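Support > Kütt Planner > Equipment budgets > Ticket 1686

March 9, 2022
By Yuzhen Yao
7 min read

Ticket 1686: Spare finger quantity and cost wrong after re-running gripper sizing

Status: Resolved, workaround in place, permanent fix pending
Product: Kütt Planner, budget module
Linked product: Nania simulator, home scenes package
Reported by: Catrin Ellis, Flastmont
Severity: Medium (purchase order on hold)

Report as received

Flastmont is planning an order of parallel grippers from Nomier for a home tidying project. The budget is built in Kütt. Grippers, mounts, cables and spare fingers are line items, and the spare finger quantity is calculated from contact counts in a Nania batch. The batch is 4000 episodes across the bedroom, nursery and living room scenes.

The first sizing run recommended a quantity of 3 for spare fingers. The same run repeated after a price list update recommended 24. The unit price did not change between the two budgets, so the line total went up by the same factor and pushed the whole request over the approval limit. Finance has returned it. The customer needs to know which number is right before the order is reissued. Delivery has to be complete by August, and the vendor's lead time leaves little slack.

Customer states that no scene, task or gripper setting was changed by hand between runs.

Initial checks

Asked for both budget exports, the batch manifest and the planner log. All received the same day.

Compared the two exports line by line. Grippers, mounts and cables match in quantity and price. The only line that differs is spare fingers. The notes column is blank in both.

Compared the batch manifest hashes. They differ. The customer had not expected this. On checking with the rest of the project team, Catrin found that the home scenes package had updated itself overnight on the batch machine. Auto-update is on by default for scene packages. This made the scene update the first suspect, as a layout change could raise contact counts and drive up the wear estimate.

Also noted: the planner log for the second run has a warning, "price list schema newer than importer." It appears once, before the sizing step. The first run has no such warning. Parked at this stage, which in hindsight cost us a day.

Reproducing the scene side

Installed the older and newer home scenes packages side by side on a support machine and ran the same seed list on each. Same gripper model, same finger geometry, same approach speed.

The change notes for the newer package mention moved floor props and new collision meshes for nursery furniture. Slatted furniture is a known source of high contact counts. A finger that brushes a row of slats can log a separate contact for every slat, and the wear model in Kütt treats each of those as a loading event unless grouping is turned on. If grouping had been reset by the update, the count could have gone up without any real change in work done by the fingers.

Checked the grouping flag in both manifests. It is on in both. Checked the grouping window. Same value in both.

Stepped through a handful of nursery episodes in the viewer with contact drawing enabled, looking for fingers touching furniture during the approach phase. Most approaches are to small items on the floor, with the gripper open and the crib to one side.
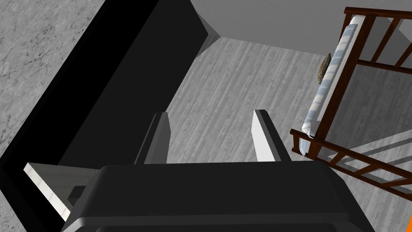

Contact totals from the two packages came out close to each other. The newer package is slightly higher in the nursery scenes and slightly lower in the living room, which fits the change notes. The wear estimate moves by a fraction of one finger set. After rounding up, both packages give the same recommended quantity.

Conclusion from this step: the scene update is real but does not explain the jump. Scene side closed.

Catrin asked whether the black surfaces in some scenes could be affecting the depth data and causing extra grasp attempts. Reasonable question, as dark materials do give poor returns on some simulated depth sensors. The batch was run with ground-truth poses and the depth model switched off, so surface color has no effect on attempt counts here. It would matter for a budget that includes sensors. Flastmont's does not yet.

Reproducing the price list side

Went back to the parked warning.

Took the first batch result, the one that gave 3, and re-ran sizing on it with the new price list and nothing else changed. Result: 24. Took the second batch result and re-ran sizing with the old price list. Result: 3. The batch has no influence. The price list alone decides the outcome.

Opened both price lists as text. In the old list, the Nomier spare finger line is sold by the pack and has one column, "pack price." In the new list the line has a separate column for pieces per pack, set to eight. The pack price is unchanged.

The importer in the customer's version of Kütt does the following with the new list:

1. Reads pieces per pack and switches the line's unit from pack to piece.
2. Converts the recommended quantity from packs to pieces. Three packs of eight becomes 24.
3. Looks for a column named "piece price." The list does not have one.
4. Falls back to the first price column it finds, which is the pack price.

The quantity is therefore correct in pieces, and the price is correct per pack, and the two are multiplied together. The line total is eight times too high. The export template has no unit column, so the person reading the budget has no way to tell that the unit changed.

Both quantities reported by the customer describe the same physical order.

Confirmed with a second vendor line that also uses packs (cable ties, low value). Same error, same factor as its pack size. It had gone unnoticed in our own test budget, where the amount is too small to stand out.

Workaround

For budgets that have to go out before the fix:

Open the price list and add a column named "piece price." Fill it in for every line where pieces per pack is greater than one. Divide the pack price by the pieces per pack and keep at least four decimal places. Re-import and re-run sizing. The batch does not need to be run again.

Alternatively, clear the pieces per pack value on the affected lines. The planner then goes back to counting packs. Flastmont chose this option, because Nomier will not split a pack and the purchase order has to be written in packs anyway.

Do not edit the quantity by hand in the budget view. A manual quantity locks the line, and later sizing runs will skip it without a warning.

If the export is going to finance, turn on the unit column under Export, Columns, Advanced. It is off in the default template.

Customer follow-up

Catrin Ellis confirmed that the re-imported budget shows 3 packs and that the total is back under the approval limit. Purchase request reissued. She raised two further points.

First, whether the spare quantity should be trusted at all, given that it comes from simulated contacts. Answer given: treat it as a planning figure. The wear model is fitted to bench cycling of finger pads and takes no account of dropped tools, collisions during setup, or an operator driving the arm into a table in the first week. Most sites use up their first spares that way. Kütt has an allowance field for commissioning damage under Budget, Contingency. It is set to zero in new projects. Flastmont had left it at zero. She has asked her integrator for a figure and will re-run sizing when she has it. If the allowance takes the requirement past the third pack, the quantity will go up by a whole pack.

Second, whether scene packages should be pinned for the length of a purchasing cycle. Yes. The update did no harm this time, but two budgets meant to be compared should come from the same manifest. Pin the package version in the batch file and record the manifest hash in the budget notes. Auto-update can be turned off per machine under Packages, Policy. She also asked for the hash to be printed on the export by default. Logged as a feature request.

She reported separately that the approval route in Kütt reset to the first approver when the budget was re-imported. This is expected behavior when a total changes. Pointed her to the setting that keeps earlier approvals if the new total is lower than the approved one. That did not apply here, as the high total was never approved.

Engineering notes

Importer should stop with an error when the unit is changed to piece and no piece price is present. Falling back to the first price column is unsafe for any line with a pack size above one.

Schema warning should be shown in the budget view as well as in the log. The customer did not have the log open and would not normally read it.

Unit column should be on in the default export template. Open question on existing custom templates, where an added column will shift anything that reads the file by position. Several customers feed the export straight into their purchasing system. Left with the export owner.

Add a regression case using the Flastmont price lists. Customer has agreed to this with prices replaced.

Other open projects on the same importer version have not been checked. A search of support budgets for pack items with a unit of piece is running. Owners of affected budgets will be contacted from this ticket.

Ticket stays linked to the importer defect and will be updated when the fix has a release number.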